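## 4. Setting up the serving table

This section covers the table layout for the Vadow pretend-kitchen set (item 861). Do the steps in section 3 first, so that every piece has been unpacked, washed and dried. One adult can do the whole job in 15 minutes.

### 4.1 Before you start

You will need:

- the tabletop, already fixed to its legs
- the plates
- the cutting board
- the play food from the Pivarum food bag
- a soft, damp cloth
- the layout card from the lid of the box

Choose a table height that suits the youngest child who will use the set. The edge should come between the child's waist and elbow. If you are using a table of your own in place of the Clukton table, pick one with a smooth, light-colored top. Patterned tops work, but small pieces are harder to find on them at cleanup time.

**Caution:** Some pieces in the food bag are small. Sort these out before you bring the bag to the table and keep them away from children under three. The small pieces are marked with a dot on the parts list in section 2.

### 4.2 Placing the table

1. Put the table where it will stay. It should not be moved with pieces on it.
2. Push it gently at each corner. If it rocks, turn the leveling foot on the short leg until it stops.
3. Leave enough floor on the long side for two children to stand next to each other.
4. Wipe the top with the damp cloth and let it dry. Plates slide on a wet top.

If the table stands against a wall, leave a gap the width of your hand. Food pieces that roll off the back can then be reached without pulling the table out.

### 4.3 Laying out the plates and board

1. Set the plates out in a row across the middle of the table. Any order of colors will do, but use the same order each time if the children are learning to clean up by themselves.
2. Space the plates so that their rims do not touch. A child should be able to lift one without tipping its neighbor.
3. Put the cutting board in front of the plates, on the side where the child stands. Lay it with the long edge facing the child.
4. Turn the board so that the hanging hole is at one end, to the left or right. With the hole facing the child, small fingers tend to hook into it and pull the board off the table.
5. Put one or two food pieces on the board. Keep the rest in the bag for now. 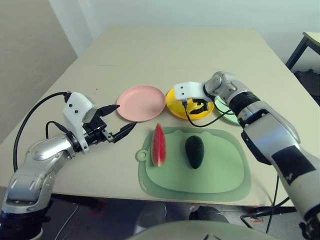 Food pieces should start on the board and end on the plates. This gives the child a clear first job, and it also shows at a glance what has been served and what is still waiting. Begin with two pieces that differ in both shape and color. The watermelon slice and the avocado are a good pair: the slice stands up on its rind with the red part on top, and the avocado lies on its side next to it. With the pink, yellow and mint green plates behind the board, you can ask for "the watermelon on the yellow plate" and the child has to listen for two things at once. Move on to three or more pieces when this has become easy.

**Note:** The avocado can roll if it is set down hard. Lay it lengthwise along the board and let go of it slowly. If it still rolls, check the table level again (4.2, step 2).

### 4.4 Serving games

The layout card has games for different ages. These need nothing more than the plates, the board and a few pieces of food.

**One plate, one food**

1. Name a food and a plate.
2. The child moves the food from the board to that plate.
3. Return the food to the board and swap turns.

**Busy waiter**

1. Give two orders, one after the other.
2. Wait until both have been given before the child starts.
3. If the second order is forgotten, repeat both. Do not point.

**What's missing?**

1. Serve one food on each plate.
2. The child looks away while you take one back to the bag.
3. The child says which food is gone and which plate it was on.

For a longer game, add the cups and tray from the Nowicki tea set – they are sold separately, and the plates fit on the tray one at a time.

### 4.5 Putting everything away

1. Take the food off the plates and board and put it in the bag first.
2. Stack the plates. Do not put food pieces between them.
3. Hang the board by its hole, or stand it on edge beside the plates in the box.
4. Wipe the tabletop.
5. Check the floor under the table and along the wall before closing the box.

**Caution:** Do not use the board with real knives. The surface marks easily, and the cuts hold dirt. It is a toy and is not meant for preparing real food.

### 4.6 Common problems

**Plates slide when touched.** The tabletop or the underside of the plate is wet or greasy. Wash the plates in warm water with a little dish soap, rinse, and dry both sides.

**The watermelon slice falls over.** The rind edge has to sit flat. Move it to the level part of the board, away from the rim.

**The board rocks.** Look for a crumb or a small piece of food trapped underneath. If the board has warped, lay it on a flat surface overnight under a few heavy books. Do not heat it to soften it.

**A piece is lost.** Single plates and food pieces can be ordered with the form at the back of this manual. Write the item number and the color on the form – plates are listed by color, food by name.

Cleaning and long-term storage are covered in section 5.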